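Intro to Advertising: notes for week 3, writing a brief people will read

I promised I'd put these up before the workshop, so here goes, typos and all. We spent most of the lecture on the creative brief, and I talked way too fast at the end (sorry!), so the last part is a bit fuller than what was on the slides.

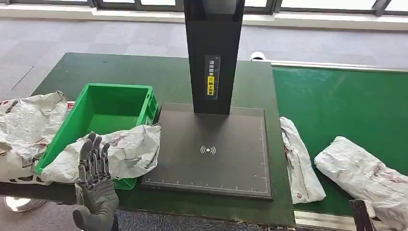
Last updated: December

Start with the Idovby exercise. You're the agency, and Idovby is a small tea brand that wants to sell to people who only drink coffee. The first drafts I got back ran long, one of them to 1390 words! Mine used to look like that too. A creative team will skim the first paragraph and guess the rest, so your one main point has to be sitting right there at the top.

Now, the audience line. "Adults 18 to 43" tells a copywriter next to nothing. Tell me what they do at 3 in the afternoon when they're tired, what they buy without thinking, what they'd be a little embarrassed to order in front of a friend

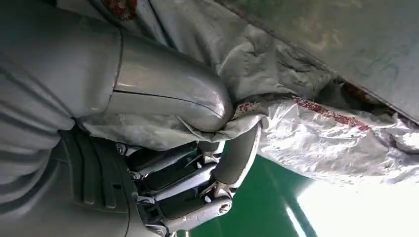
and then pick the one detail an ad could hang on. Just one. In the Tavport ferry brief we read in class, it was people who hate airport parking, and the whole radio campaign came out of that (I still love that brief).

Budget goes in as well, even when it's tiny. If the client has $1000, say so on page one, or you'll get a lovely TV script back that can't be made. 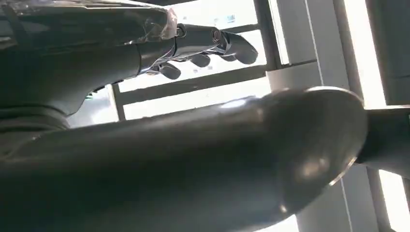 For the workshop

Bring your Idovby brief, cut to a single page, printed. Read the Tavport one again and mark the sentence you think the writers used most. We'll swap in pairs.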